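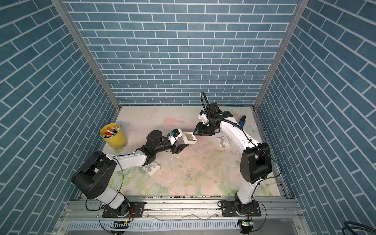
Blue brick, pink roses, and a little white box.

I have been on a crumb kick all month, so you're getting a whole item about crumbs. Sorry in advance to anybody who signed up for the garden stuff (the garden stuff is back in October, I promise, and there will be bulbs).

It started with the mat. I love a rose print. I've had a weakness for them since my grandmother's kitchen in Skellville, where there were roses on the oilcloth, roses on the canisters and roses on the curtain over the sink, and when I see pink roses with green leaves on a pale background I pretty much reach for my wallet. But a pale background tells on you! Every dark little crumb shows up, and they collect in the middle and along the front edge, exactly where you don't want anyone looking. My old brown placemats could hide half a piece of toast. I went years thinking I was a tidy eater.

So I've been trying things, and I've been writing down what worked, and a few of you asked after last month's note, so okay, let's go.

First, shaking. Everybody's mother shook the cloth out the back door and it still works fine if the mat is loose and you have a back door. Fold the corners into the middle first so you're carrying a bundle, then walk it outside. I skipped the folding part exactly one time and wore most of a rye loaf down the hallway in my slippers.

If the mat stays put, you want a brush. I bought a fancy crumb sweeper from the Clollano catalog, the kind with the little roller inside, and it was okay on a flat tablecloth and hopeless anywhere near an edge. It just pushed everything up against the wall and left it there. What I use now is a soft paintbrush, a wide one, never painted with. It was sitting in the garage. Start in the corners at the back and pull toward you in short strokes, and don't press. Pressing grinds the dark stuff into the print, and then you've got a gray rose.

Now, what are you sweeping into? I used an envelope for a while, then a folded postcard, and both of them tipped. Then I switched to a small open-topped box, a white one, and I'm very happy with it. It has straight sides, so you can hold it right up to the edge of whatever you're cleaning. One hand on the box, one hand on the brush. It goes in the drawer with the dish towels afterward. I have three of them now, and one has been taken over by rubber bands.

For anything that won't brush up, a slightly damp cloth, wrung out hard, and dab. If your mat is vinyl you can be rougher. If it's fabric, let it dry flat before you put anything back on it. I put a fruit bowl down too soon once and there's a ring on my good one that I now keep turned toward the wall.

A word about the brick. Several of you know I've been wanting a brick-look wall in the breakfast nook forever, and I was all set on red. Red is what brick is! Then I started looking at the blue-gray ones with the white grout lines, and now I can't go back. Next to pink roses, red brick gets loud very fast. The blue calms the whole thing down. I priced it out with a sheet of printed panel from Skalance, and my nook came to $78 for the back wall alone, before trim, which I thought was pretty fair for something I can wipe with a sponge. Real brick slips were so far beyond that I closed the page.

If you do go with a printed pattern on more than one wall, please stand in the room and look at where the rows meet before you stick anything down. The rows on the side walls should hit the corner at the same height as the rows on the back wall. Mine were off on the first dry run and I spent an entire evening re-taping. A strip of silver corner trim covers a lot of sins too. I was going to paint mine white and then decided I liked the metal – it gives the corner a nice crisp line and you can run a cloth right down it.

The bakery supply people at Rácz had a neat tip in their flyer, by the way. They say to cut bread on a board with a lip and keep the board a good 16 inches back from the edge of the counter. I tried it for a week. My counter isn't deep enough to do it comfortably, so I ended up slicing with my elbows in the air, but there were a lot fewer crumbs on the floor. Somebody with a proper kitchen island should try it and write in.

And yes, I am still collecting your rose print sightings. So far we've had two tea cozies, a lampshade, an ironing board cover (I want this one badly) and a shower curtain from a motel. Keep them coming. Same address as always, and if you've got a spare yard of that pale kind with the soft pink roses, I'll trade you a jar of plum jam for it.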